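Speaker notes: Hanging small things up to dry
Talk for the Thursday home skills evening, Vullport
Running time: 25 minutes plus questions

Opening (3 minutes)

Welcome, fire exits, tea at the back afterwards. Ask who dries their socks on a radiator. Ask who has a drawer of odd ones. Let people talk for a minute.

Then say what the talk covers: clip hangers, where to hang them, how to load them, and what to do with pairs. Shirts and bedding are next month, so park those questions.

I ran a laundry room in a block of flats at Hevero for years. In one winter I wrote down every sock left behind in the machines and on the lines. The total was 141. Most were small, dark and single. Pause here.

Slide 1. Why a clip hanger

A flat airer is fine for towels. Socks slide off it, get folded over a bar and dry with a damp crease in the middle. A clip hanger takes one sock to a clip and the air gets to both sides. It takes up the width of a coat hanger and can go anywhere you have a rail.

The one on the slide has a wavy top, like a cloud, and a straight bar at the bottom for the clips. It hangs by a wire hook from a wooden pole. Two blue socks are next to each other on the left, then a rust-red one.

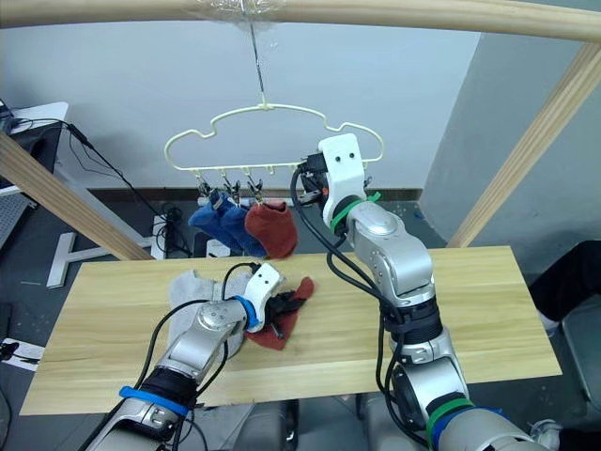

Slide 2. The clips

Pass the spare clips round at this point. Start at the front row.

Plastic clips go brittle in sunlight. I have thrown away plenty. Metal ones last longer if you keep them dry between washes, but look at them now and then for rust, as it marks pale cotton and does not come out easily.

Check how the clip is joined to the bar. On this type each one hangs from a moulded loop on thin wire, so it swings a bit when you reach for it. Hold the bar steady with one hand and work the clip with the other. People who try it one-handed end up chasing the clip along the rail.

Squeeze, put the edge of the cuff in, let go. A centimetre of fabric is plenty. 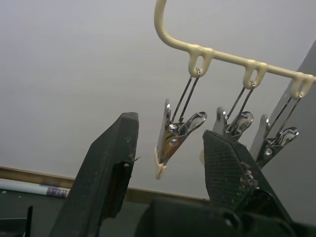
Notes by the speaker
Household skills tutor, Vullport Adult Learning

Someone always asks whether to hang by the toe or by the cuff. I say cuff, for ordinary socks. The mark from the clip ends up where a shoe or trouser leg hides it. Thick walking socks can go by the toe if the cuff is very loose. Either way is all right. Do not let this run on, it took up ten minutes at Plesia.

Slide 3. Loading order

Sort on a table first. Lay the pairs out flat, side by side, toes the same way. It takes a minute and you find the odd one before it goes up.

Then hang one pair at a time. Finish the reds before you start on the greys. If you hang whatever comes to hand you will be matching again when you take them down.
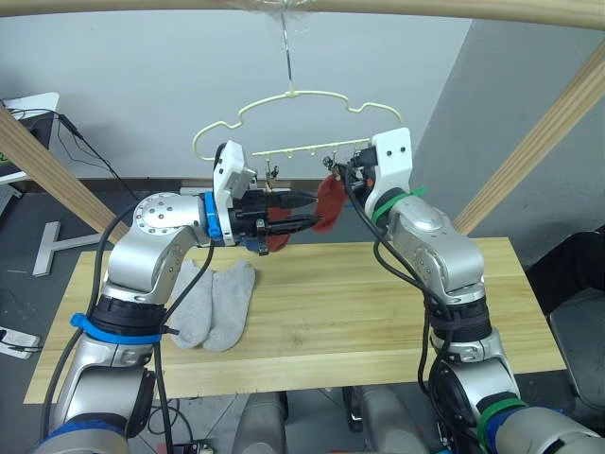
Keep the weight even as well. A hanger on a single hook tips if everything is at one end, and the low end then drags on whatever is under it. With only two or three socks, put them near the middle or share them between the sides. Leave a gap between thick ones.

Do the demonstration now. Use the wet socks from the tub, not the dry ones. Ask for someone from the audience to hang a pair and let them take their time.

Slide 4. Where to put it

Hang it clear of the wall so air can move behind. Stop the hook sliding along a smooth pole by wrapping something round the pole where it sits. Tape will do, or a bit of plastic film wound tight.

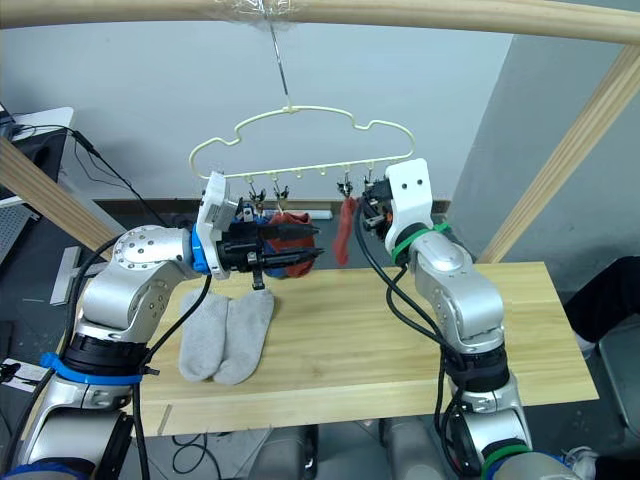

Height matters more than people expect. Shoulder height is about right for most of us. Too high and you are working with your arms up, which gets tiring by the second pair.

Open a window for a while if the room steams up. Do not hang it over a heater.

Questions and close

Handout is on the side table, one sheet each. The Sakai group has asked for the same talk in July, so please tell me which parts dragged.

Collect the clips before people leave. There should be 4 in each bag.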